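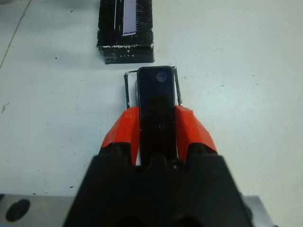
A slim black device between orange-red finger pads.

Pole barn (farm building)

A pole barn is a farm building held up by posts set in the ground, with no full foundation under it. I've lived with one for most of my life, so I'm writing this entry from our place outside Skiscombe, and I'll try to keep my opinions in the brackets (no promises).

Origins

The idea caught on when used utility poles were cheap and farmers needed somewhere to put hay in a hurry. Around Skiscombe the first one I can trace belonged to Reijo Hämäläinen, who put his up one June with borrowed tools and a neighbor's tractor. His daughter Anneli still keeps heifers in it! The tin has been replaced twice and the posts lean a little toward the creek, same as they did when I was a kid.

Construction

You dig the holes below the frost line, drop the posts in, brace them plumb, and then nail the girts across. Trusses go on top, then purlins, then metal. Ours is 40 feet wide and 50 feet long, with posts on the wide spacing Raimo Valtonen talked my dad into. I'd go closer if I were doing it over, especially on the windy side. Set the big sliding door away from the weather too, or you'll be chipping ice off the track all winter (ask me how I know). 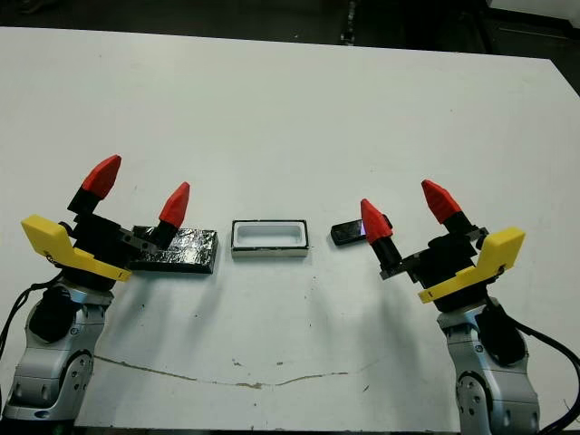

White tabletop with a robot arm at either side.

Floor and drainage

Most of them start out with a dirt floor, and plenty stay that way. Packed gravel is a nice step up for machinery, and cattle do fine on dirt with plenty of bedding. Whatever you pick, build the pad up higher than the yard first. We skipped that part and had a pond by the feed bunk every spring until Aatos Vuorinen came over with his skid loader and cut us a ditch.

Local examples

The Seppälä barn on Patham Road is the one people slow down for, a long red thing with a lean-to on both sides. The lean-tos came later and you can tell from the roof pitch, but I love it anyway. Impi Harju has a smaller one up the hill that she uses for sheep and, at lambing time, pretty much lives in herself.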